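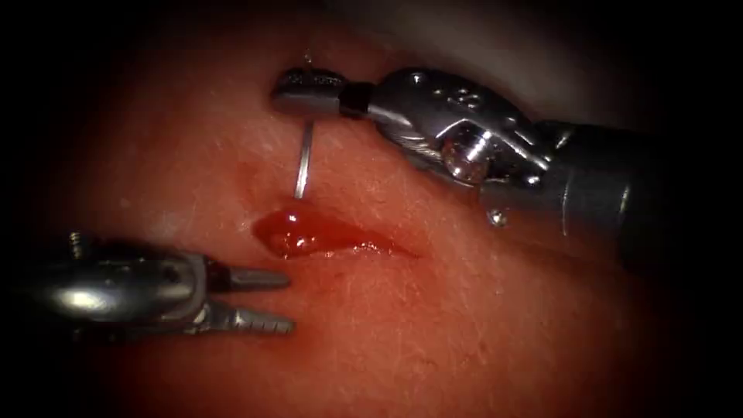
*Curved needle in the driver, small pool of blood beside it*

## Needle and thread: things people ask me

I've been teaching suturing since 1996, first at Preltberg and now on the Brendberg course, and my inbox fills up with the same handful of questions every March when the new group starts. So I finally typed up my answers. They're my habits and my opinions, and your own attending may well want something different - in the OR, do what your attending wants!

### Where on the needle should I grab it?

A bit past halfway, going from the tip toward the thread end. That's my default and I only move off it when the tissue gives me a good argument. Grab too close to the thread end and you're holding the weakest part, and it'll bend on you. Grab too close to the tip and you've got no needle left to push through.

### Mine keeps spinning in the jaws. What am I doing wrong?

Usually you've caught it right at the very nose of the jaws, or you're trying to push it straight when it wants to go around. A curved needle wants a curved path. Turn your wrist and let it travel! If it has already twisted, let go and load it again. I know it feels slow, but wrestling a crooked needle is slower (and rougher on the tissue).

### How big a bite should I take?

Depends on what you're closing, so I can't give you one number. What I look for is the same bite on both sides and the same depth on both sides. Newer people nearly always go in at a slant and come out too shallow. Start with the point square to the surface and most of that sorts itself out.

### I can't see my needle tip. Is that bad?

For a moment, while it's inside the tissue, no. But you should have a pretty good idea where it's going to come up, and if you don't, stop. Blood sitting around your entry point doesn't help either, so ask for suction early instead of squinting at it for three more stitches. 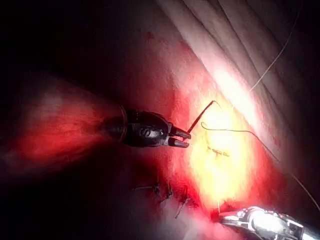
**Ngaio Pearce**

### Why does pale thread vanish under the lights?

Ugh, this one. A fine light-colored thread running over brightly lit tissue looks like a hair, and wherever there's glare you can lose it completely. I follow it from the needle outward with my eyes before I pull anything. If I still can't find it, I ask for the light to come down a little. Dark thread is easier to follow, but you don't always get to pick.

### How much tail should I leave?

Enough to tie with and not so much that it wanders all over your field. I pull through slowly and watch the tail the whole way - most of the "oops, it came out" moments I see are just somebody pulling while looking at something else.

### Is it okay to grab the thread with the driver?

The end you're going to trim off, sure. The part that's staying in, please don't. Those ridged jaws can rough it up, and a chewed thread may snap right when you snug down the knot (ask me how I know).

### How many throws on a knot?

I teach 4 on the practice pads with slippery thread and 3 with braided. Lay them flat! Real cases are between you, the suture and your attending.

### How long should I practice?

I'd take 11 minutes a day over one long evening. The Devadiga pads in the skills room are fine for this, and you can reuse them until they're shredded. Bring your own snacks but eat them in the hall.

Updated 2022-08-21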